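Student Projects > Engineering > Final Reports

Search reports Go

We use cookies to remember your settings. Accept / Manage

Can a simulated arm do a fitting job? Report on the Soreo project

1. Aim

Our project asked whether a robot arm could take over one small shop-floor chore, the kind a new starter might be given in the first week. The chore came from Gosselin, a repair shop in Hudholm. A part has to be brought up to a metal rod fixed to an upright block, lined up with the rod and pushed into place. A person does it without thinking. We wanted to know how often an arm could do it, and what went wrong when it could not.

All the work was done in simulation. We called the set-up Soreo. The arm is bolted to a low pedestal with the block next to it on a base plate, and the rest of the room is there so that the camera views have a proper background with walls, a floor and furniture.

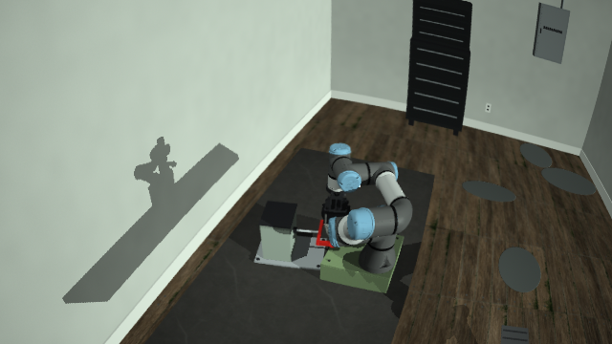 Department of Engineering, Nutville College

2. Method

We ran 400 attempts in total. The red part was put in a slightly different place at the start of each one, and the lighting was changed between batches so that the shadows fell differently. An attempt counted as a success if the part was on the rod and the gripper had let go of it within 80 seconds. Touching the block was allowed. Knocking the part off the base plate ended the attempt.

The arm was given two views, one of the whole room and one from close to the gripper. It was not given the position of the part as numbers. We had done that in an earlier version and the results were much better, but a real shop could not supply those numbers and we decided the test was not fair.

3. Results

The first batch was poor. Most failures happened before the part was gripped at all, with the fingers closing too early or coming down to one side. After we slowed the last part of the approach, gripping became fairly reliable and the failures moved to the lining-up stage.

The close view was the more useful of the two, although it is crowded. The fingers, the red part and the short shaft all sit near each other, and a small error in angle is hard to pick out when there is a dark shadow on the part.

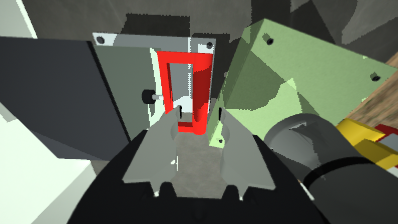 Figure 2. Close view of the gripper fingers and the red part.

In the final batch the arm failed 17 times at the lining-up stage. In 11 of those the part was tilted in the fingers and caught on the end of the rod. The arm then kept pushing. A person would feel this and back off, but our arm had no sense of touch, and we did not have time to add one. The other failures were mixed and we could not find a single cause.

Changing the lights mattered more than we expected. Moving the start position mattered less.

4. Discussion

On this evidence we would not tell Gosselin to buy an arm for the job. It is slower than a person and it needs someone nearby to clear up after a bad attempt. The same would apply to similar chores at home, such as hanging a mug on a hook, where the objects change from day to day and ours did not.

There are limits to what we can claim. Friction in the simulator was set by guesswork. We used one part and one rod, and we did not test on a real arm.

5. Further work

The next group should add force sensing first and repeat the final batch with the same start positions, which are saved with the project files. It would also be worth trying a second part with a smaller opening.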